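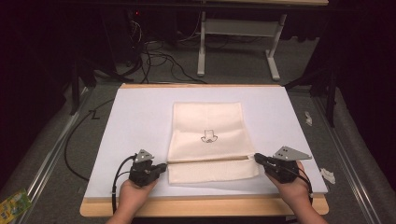 Karka church sends summer team to Mansilla, asks for prayer as second week begins

August 15, 2018

The summer outreach team from Erkley Chapel in Karka has reached the halfway point of its two weeks in Mansilla, and the word coming home to us is that they are tired, sunburned, well fed and very thankful. Many of you have been stopping us after the service to ask how they are getting along, so we thought we would put down what we know so far and pass on their prayer requests while the second week is still ahead of them.

Team leader Nahuel Gallardo called the church office last night after supper. He had been up since five in the morning and his voice was nearly gone, but he talked for the better part of an hour all the same (those of you who have sat through one of his announcements will believe it). He wanted the first thing we told you to be thank you. The team had hoped to raise 3000 dollars before leaving, to cover their meals, the van and the printing of the literature, and when the last envelopes were opened the total stood at 3180. The extra has already gone to good use. The van needed a new front tire on the second day, and what was left over bought groceries for a family the team met that same afternoon while they were waiting at the garage.

The team is being hosted by the congregation at Mansilla Gospel Hall, a small brick church on a hill that has been holding services since 1896. The building was put up by farm families who had been meeting in one another's barns, and their names are still painted on a board inside the front door. Nahuel said the oldest member of the congregation is the granddaughter of one of those families. She has come to every single evening meeting, and she brings her own cushion for the pew. The Sunday attendance there had fallen quite low over the last several years, and the church has been without a full-time pastor since spring, so having a group of young people sleeping in the classrooms and singing in the kitchen has been a real encouragement to them, and to our team as well.

Mornings begin with prayer at six thirty and then an hour of Bible teaching, which this year is working through the book of Acts. After breakfast the team divides up. One group goes door to door on the streets below the church, another sets up a table by the bus stop near the market square, and a third stays behind to run the children's program, which goes until lunch. In the afternoons they trade places, so that everyone has a turn at everything, including the dishes.

They took 1000 copies of the Gospel of John with them, in English and in Spanish, and by Tuesday evening the Spanish ones were gone. A second shipment is on its way, and if you would like to help with the cost of that, there is an envelope marked for it at the back of the sanctuary.
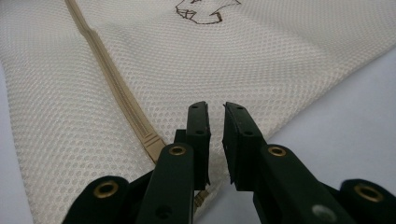
The conversations at the bus stop have been the surprise of the trip. On the first couple of days hardly anybody wanted to stop, and a few people were quite sharp with the younger members of the team, who took it hard. One of our girls told her mother over the phone that she went back to the church at noon and cried, and that she did not want to go out again. The others prayed with her, she ate some lunch, and she went out again. That afternoon a man who drives one of the buses sat down at their table on his break and asked her why she was there. He had lost his wife in the winter and had not spoken to anyone about it. They talked until his break was over, and he has come back each day since. Last night he came to the evening meeting with his brother and sat in the last row. Please pray for both of them.

There have been some hard things too, and Nahuel asked us to be open about them. Three members of the team came down with a stomach illness over the weekend and had to stay in bed, which left the children's program very short of hands. The sound equipment for the open-air meeting quit in the middle of the first song, so they went ahead without it and sang as loudly as they could. And on Saturday night it rained so hard that water came in under the door of the classroom where the boys were sleeping. Their neighbors across the road, who do not attend the church and had never been inside it, came over with mops and old towels and stayed until after midnight helping them clean up. They have since been invited to supper, and they accepted!

For the second week the team is planning two more open-air meetings, a visit to the nursing home on the far side of town, and a family supper on Friday that the whole neighborhood has been invited to. The music for the supper will be led by Floltulus, the four-voice singing group that visited us in Karka at Easter. Many of you asked when they would be back in our area, and while we do not have a date here at home yet, they have told Nahuel they would love to come again before Christmas.

The team has asked for prayer for these things in particular. Pray for good health, especially for the three who have been sick and are only now getting their strength back. Pray for the bus driver and his brother. Pray for the children who have been coming each morning, several of whom had never opened a Bible, and for their parents, who mostly wait outside at the gate and are beginning to come a little closer each day. Pray for the Mansilla congregation as they look for a pastor, and for the two men who have been sharing the preaching there on top of their regular jobs. And pray for dry weather on Friday, as the supper is to be outside and the fellowship room will not hold everyone if they all come.

If you would like to send a note of encouragement, cards may be left in the basket outside the church office until noon on Thursday, and one of our families who is driving up for the supper will carry them along. Nahuel says that cards are read out loud at breakfast, so please write accordingly. Cookies are welcome also, provided they are packed well enough to survive the trip. Last year's mostly arrived as crumbs, though we are told they were eaten anyway, with spoons.

The team will be home late next Wednesday and will share their testimonies at the evening service the following Sunday, with coffee and dessert in the fellowship hall afterward. If you can bring a pie or a plate of something, please add your name to the sheet on the bulletin board by the coat rack.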